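Section 4: Fitting the processor

I wrote this bit after doing my own Jitthorpe refurb in February, so it's in the order that worked for me (Cherry Mae Estrella tidied up my numbering, thank you!). Lay the tower on its side, take the panel off and have the whole inside facing up at you before you start.

1. Unplug at the wall, then hold the power button in for 30 seconds.

2. Push the loom over towards the drive bays so it's out of your way. Mine kept creeping back, and that's fine as long as it isn't lying across the socket. 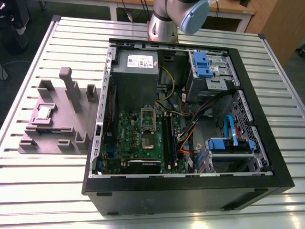 3. Press the lever down slightly, ease it sideways and let it come up. The metal plate lifts after it. Don't force either of them!

CAUTION: keep fingers, sleeves and screwdrivers away from the gold contacts. I bent one on my first board and lost a whole Friday to it.

4. Pick the chip up by its edges, match the little notches and lower it straight down. No pushing, no wiggling.
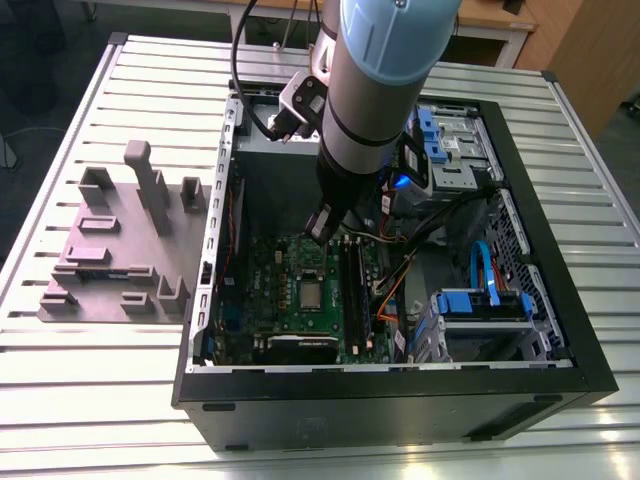
5. If it sits level, close the plate and bring the lever down. It needs a firm press and it does creak a bit.

Note: the Flidska sheet tells you to take the memory out first. I never bother. 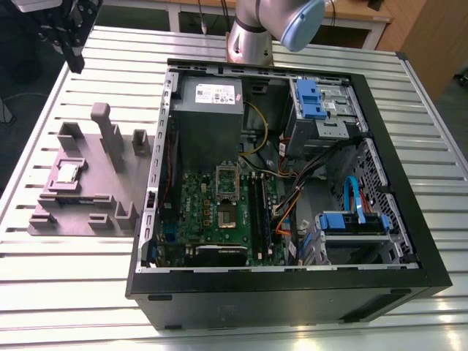
Finding your way about is the part people write to me over, Karim Chamoun more than most. I go by landmarks. Find the white Dell logo on the green board and you know you're looking at the motherboard, then look for the raised metal plate and the socket is just beneath it. The memory slots are to the right of that.

6. Got it wrong? Open everything up again, lift the chip straight out and go back to step 3.
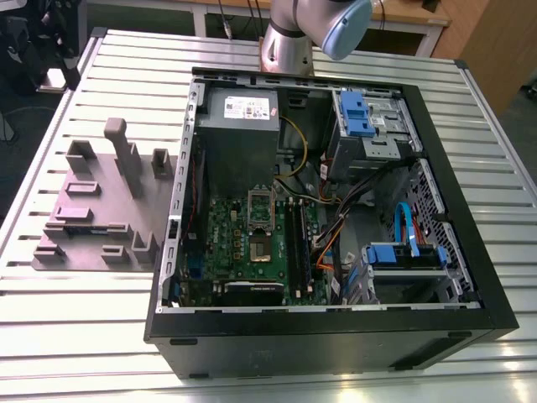

Fig. 4: Socket open and empty, bracket and lever raised.

7. Clean off any old paste before the cooler goes back on (see Section 5).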